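Reining pattern order at the Laxdal show

dmichalski
Posted 09/10/2021
Does anyone know if Laxdal is running pattern 7 for the green reiner class? The prize list says one thing and the entry office told me another. My mare is fine on the spins but she anticipates the rollback every time.

Jondik_Bindu
Prize list is what counts. I showed there in July and they stuck to it. Don't school the whole pattern at home, just the pieces.

lucienne_v
Disagree. A horse that anticipates needs to see the full pattern and be made to wait in it. I stop mine past center, let her stand, then walk off. Took some 200 stops before she quit guessing. 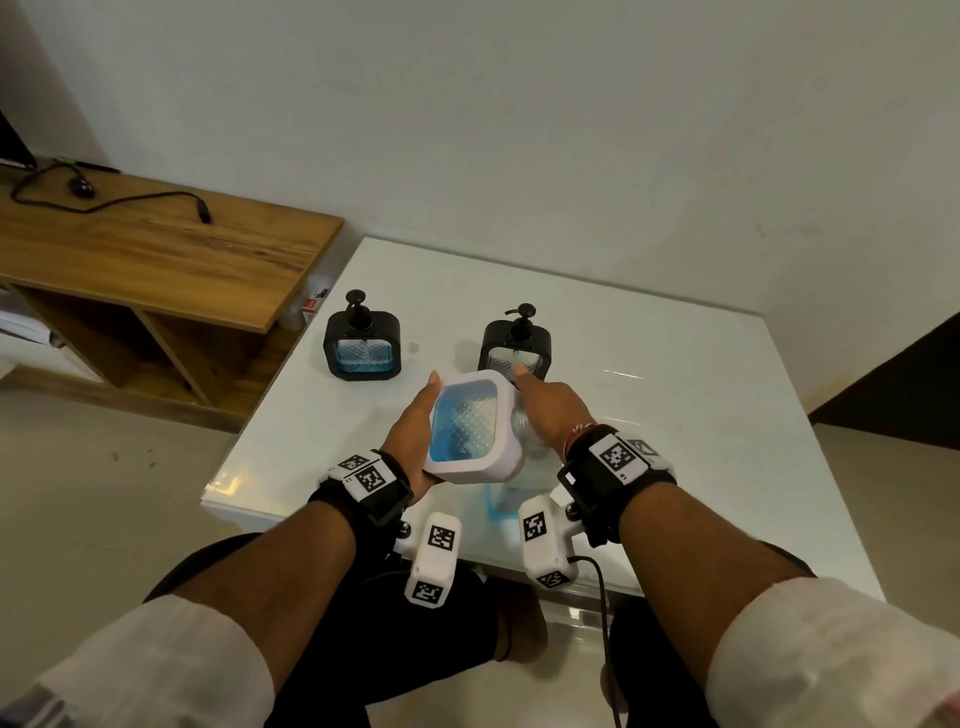
Reply 3
oddur_h
200 stops is a lot of hock wear for a green horse. I'm with Bindu on this one. Lope past the marker and keep going - no stop at all most days.

lucienne_v
She was vetted before and after and was sound. Not every horse is the same.

dmichalski
Thanks all. I called Stotarcombe, where the show secretary works, and she confirmed the prize list is right. Entry with stall comes to 94 dollars. I'll try loping past for a couple of weeks first.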